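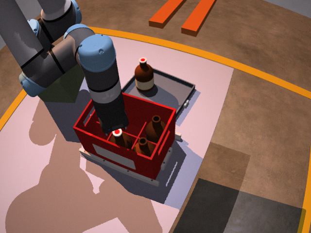 The crate problem, continued

29 Apr 2018

Last time I promised I would never write about bottles again. I have now spent most of a month on bottles.

The task in our simulator sounds like something you'd hand to an intern on their first morning. Take a brown bottle off the tray, put it in a free slot of the red crate, go back for the next one. The crate has a two-by-two grid of thin dividers, and those dividers have cost me more sleep than my mortgage.

The planner itself is fine. I'd like that on record, as I wrote it. It finds a path to just over the slot in well under a second and it doesn't hit anything on the way. The trouble starts in the last stretch, when the gripper has to go down between the walls and the bottle necks. My collision model had the dividers padded by 20 millimeters on each side. With padding that generous there is no slot left, only padding, and the planner very politely reported that the crate was a solid block.

So I took the padding off for the descent. Then it found paths. It found one that came in sideways through a neighboring bottle, which it felt was allowed, because I had also switched off the bottles.

Hina Usmani looked at my config file and asked why there were 111 lines in it about collision pairs. I said they were historical. She deleted nearly 800 characters of comments, all mine, several of them rude, and split the motion in two: a normal planned move to a point above the slot, then a straight vertical drop with its own short list of things it may touch. I had been against this for weeks on grounds of elegance.

It works on most runs now. The back slots still give it trouble, where the arm likes to pick an elbow position that leaves the wrist nowhere to go. I've added a cost for that, and then a second cost to stop the first one from doing something silly with joint 2.

Still to do: perception. At the moment the simulator just tells the arm where every bottle is, to as many decimals as it likes. Gunnel Kristiansen wants noise added to those poses in May. I have asked for a small amount of noise. She smiled and wrote something down.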